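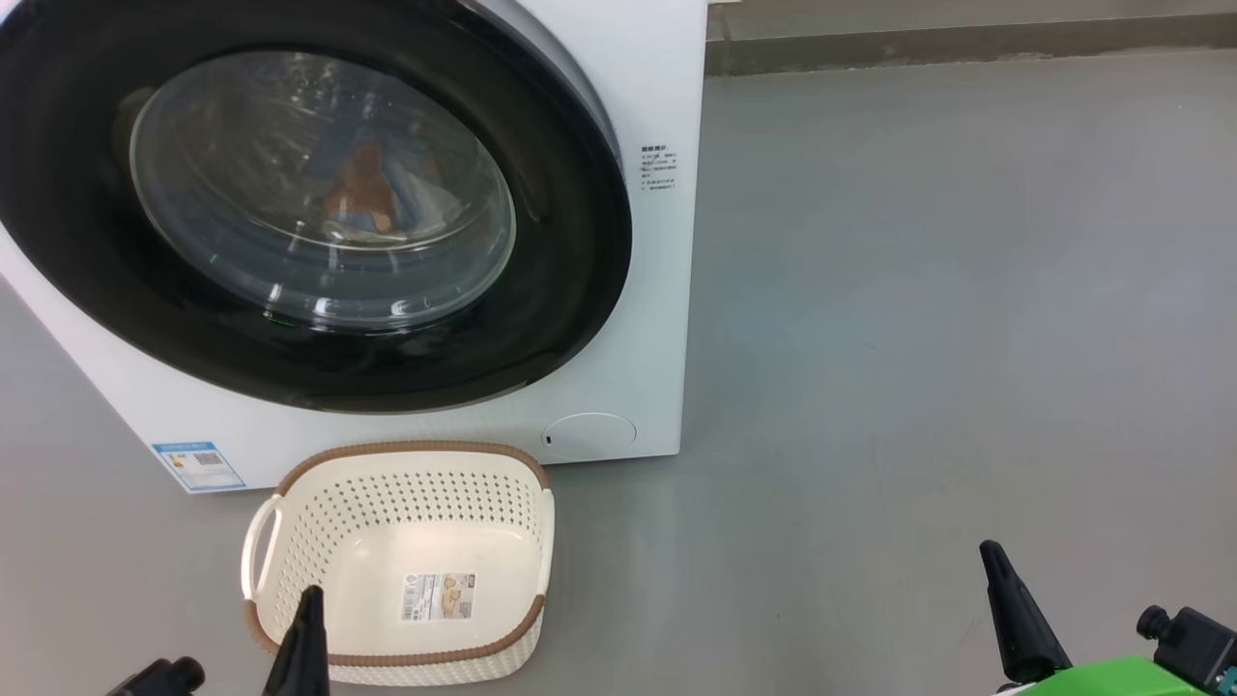

Bevan Mudgway's view was that nobody has ever learned anything from a washing machine, and that if we wanted a grade we should have picked bridges. He said so at the proposal meeting in June, and he has let us quote him on the condition that we also report he was outvoted.

Half Loads: Laundry Habits in a Shared Residence
Project report, Household Systems elective
Written up by Angus Kingi for the Orkska House group

1. What we wanted to know

Orkska House has 80 residents and 4 washing machines, all front loaders, all on the ground floor. Everyone complains there is never a machine free. Everyone also runs a full cycle for two shirts and a towel. We suspected these facts had met.

Our question was how full the drums were when people pressed start, and whether a small amount of nagging would change it. We did not study dryers. There is one dryer, it is called the Zullari by people who live here (after a sticker left on it by some earlier generation), and it has problems beyond the scope of an elective.

2. Method

We logged 148 loads. For each one, a group member standing near the machine asked the resident for permission, looked through the door glass, and put the load in one of three bins: under half, half to three-quarters, or full. We left weighing out of it after a trial run in which carrying other people's wet socks to a kitchen scale cost us some goodwill.

Judging by eye through a front-loader door is harder than it sounds. The glass bulges, the ceiling lights bounce off it, and the inside of the drum is dim. A brown top lying in the bottom of a gray drum can be a whole load or the only thing in there, depending on where you stand. We got better at it once we agreed to crouch. Bevan's knees object to this section.

Dark and light items together were noted as "mixed." We had planned to analyze this and then found that almost no one sorts, so there was nothing to compare the mixed loads with.

3. The nagging

Halfway through we taped up a notice we named the Himlow Card. It had a drawing of a drum with a line at the three-quarter mark and the words "Is it up to here?" We printed it large, having noticed that instructions on washing machines tend to be set in type suited to ants. One member wanted to add the water figures. We let her add one sentence, and it was the sentence people told us they skipped.

4. What we found

Before the card, under-half loads were the most common kind. After the card they were still the most common kind, by a smaller margin. We would like to call this a success and our supervisor would like us not to.

The reasons people gave were more useful than the bins. Several residents own one set of work clothes and need it by morning. Others didn't want their things sharing a drum with a roommate's. One person said a full drum "looks like it's struggling." Quite a few said they wash when a machine is free, whatever they have on hand, in case there isn't one later. So the shortage makes small loads and the small loads make the shortage. We drew this as a circle on the poster and spent too long on the arrows.

5. Things that went wrong

The first log sheet was left on top of a machine during a spin cycle and ended up behind it.

We also never agreed on duvets. A single duvet fills the drum and is one item. It went down as full, under protest from Mudgway.

6. Cost

Printing, tape and a replacement clipboard. We had asked for 400 dollars and were told to use the library printer.

7. If someone takes this on

Start with a booking sheet before you bother with a poster. People who know they will get a machine tomorrow may be willing to wait and fill it. Ask about work uniforms early on. And check the filter covers down at the bottom of the front panels, which we left out of our survey and which two residents have since asked us about as though we were the repair service.

The remaining copies of the Himlow Card are in the second drawer of the mail desk.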